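Getting a sourdough starter through a cold February

bukola_a
Posts: 106
Hi all, I hope this is the right board. My starter came from my aunt in Koston, who has kept hers going since before I was born, and I'm so scared of being the one who kills it! The kitchen drops way down at night and by 6 in the morning there's hardly a bubble in the jar. It still smells fine, kind of like yogurt. Should I feed it more often, or leave the poor thing alone?

Reinhold H
Posts: 2,000
Leave it alone, Bukola. Cold slows it down and that's all. If you keep feeding it before it has eaten what you gave it, you thin it out and end up with paste. I let mine go until it has risen and just started to sink, however long that takes.

ida.strobel
I'm going to disagree with Reinhold a little (sorry, Reinhold, you know I love your rye). Waiting is fine if you only bake now and then, but I bake for my whole street here in Morthorpe and I need mine lively. I use warm water and put the jar in the oven with just the light on – and a note taped to the door, after my husband preheated it once. Oh, that smell.

Reinhold H
An oven light got mine far too warm. It went sour and runny in one night.

ida.strobel
Then prop the door open with a wooden spoon! Mine has been happy that way for five winters.

bukola_a
Thank you both, this is so kind. I tried the oven light with the door propped and it had doubled by lunch. How much are you feeding, Ida? I don't own a scale yet.

ida.strobel 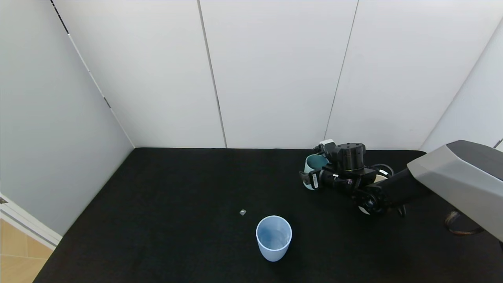
I go by feel most days, but without a scale I'd start with one spoon of starter, two of water and three of flour, then add flour until it's like thick pancake batter. And please dry a little on baking paper and keep it in an envelope, so your aunt's starter is safe whatever happens to the jar.

Reinhold H
On the envelope we agree. Buy a scale, though.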